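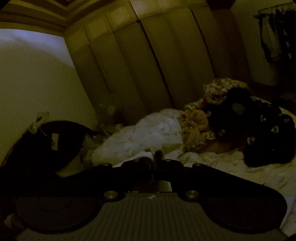

Über uns

Adberg vermittelt Anhänger und Baumaschinen, die gestohlen oder nach der Leihe nicht zurückgegeben wurden, wieder an ihre Eigentümer. Hildegard Ackermann hat die Firma gegründet, heute führt sie ihre Tochter Sabine Ackermann. Im vergangenen Jahr haben wir über 199 Fälle bearbeitet, die meisten für kleine Betriebe und Vereine.

Wir arbeiten mit Fahrgestellnummern, Kaufbelegen und Leihverträgen. Eine Anzeige bei der Polizei ersetzt das nicht – sie muss vorliegen, bevor wir anfangen. Die Aktenführung liegt bei Kálmán Rácz, die Gespräche mit Versicherern führt Arben Dimitriou. Gonçalo Cordeiro holt gefundene Fahrzeuge ab.

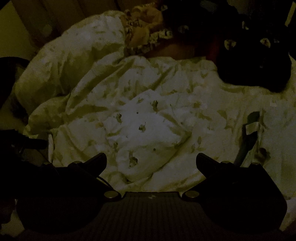 Was kostet eine Anfrage?

Die erste Prüfung der Unterlagen kostet 68 Euro. Nehmen wir den Fall an, wird der Betrag auf die Rechnung angerechnet.

Unterlagen bitte als Kopie per Post oder über das Formular einreichen. Originale schicken wir nur per Einschreiben zurück.

Stand: 18.05.2023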